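Patients > Blood Health > Iron and Anemia > Common Questions

Questions We Hear About Iron Infusions

By Yakubu Jibrin, 30 August 2024

If you've been told that your iron is low and that tablets haven't done the job, you probably have a head full of questions, and we'd love for you to read these with a cup of something nice before your first visit to the Sastcombe clinic. (Maybe not tea, if you're still on the tablets! It can get in the way of iron.)

Why can't I just keep taking the pills?

Plenty of people can, and do very well on them. But some folks get such an upset stomach that they stop, and others don't take up enough iron through the gut, which can happen with celiac disease or after certain stomach operations. Heavy periods can also drain iron faster than tablets put it back. Your doctor will talk through which of these sounds like you.

I'm having an operation soon. Does that change things?

It may well. Going into surgery with a low blood count can make recovery harder, so surgeons often like to have it looked at ahead of time. Please tell us the date of your operation when you call, even if it's only penciled in, so we can fit your visits around it and let your surgical team know.

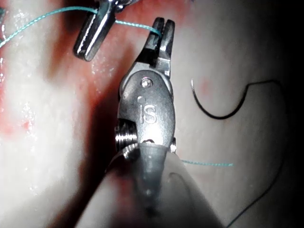
What happens on the day?

You'll sit in one of our big recliners in the Tornus Room, and a nurse will place a small IV line in your arm. How long the drip runs depends on which iron product you're having, and we'll keep an eye on you for a while afterward. Eat breakfast, wear loose sleeves, and bring a book or a friend, or both.

Will I feel better right away?

Usually not the same day, I'm afraid. Your body needs time to turn that iron into new red blood cells, and most people notice the change over a few weeks. A headache or achy joints for a day or two is fairly common. Trouble breathing, swelling of the face or chest pain is an emergency, so call 911.

Where do I park?

Use the Aliyu Street lot and come in by the side door. We're in Suite 536, and there are 5 spaces kept for infusion patients.

Last updated: August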